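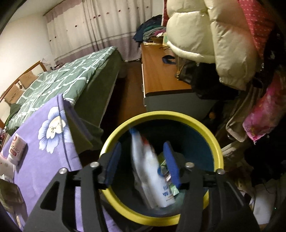 Cerkano

Cerkano is an animated television series created by Ibrahim Oyewole and Vendula Sýkora. It follows Parri, a stubborn young ferry pilot, through the flooded hill town of Udotcombe, where every street is a canal and the church bells ring underwater. The show ran for 30 episodes of 10 minutes each and is still loved for its hand-painted backgrounds, some of the loveliest made for a children's program of its size.

Development

Oyewole and Sýkora met as layout artists and first drew Parri as a side character in an unsold pilot about lighthouse keepers. The studio Plukon liked her so much that it asked for a series built around her alone. Sýkora painted the town over a single winter, finishing 141 backgrounds before a script had been approved, and Oyewole wrote several early stories just to get his favorites on screen (the drowned bakery in episode four is one of them). The first episode used 3,958 drawings, a wonderfully generous number for such a short cartoon.
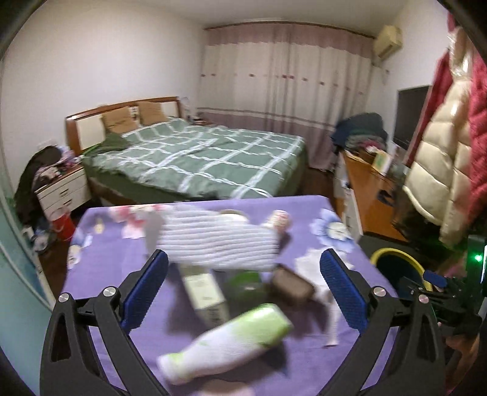
Music and voices

The score was played almost entirely on accordion and glass harp, and it gives the canal chases a wobbly, giddy energy. Oyewole voiced the grumpy lock keeper himself after recording a scratch track that the crew refused to replace. Parri's dog never barks; all of its sounds were made on a clarinet.

Release and reception

The final episode aired on 2019-12-12. Reviewers praised the painting and the quick, silly dialogue, though a few found the middle run of smuggler stories hard to follow. Fans tend to disagree, and the two-part "Low Water" regularly tops their polls. A book of Sýkora's background art came out the following May.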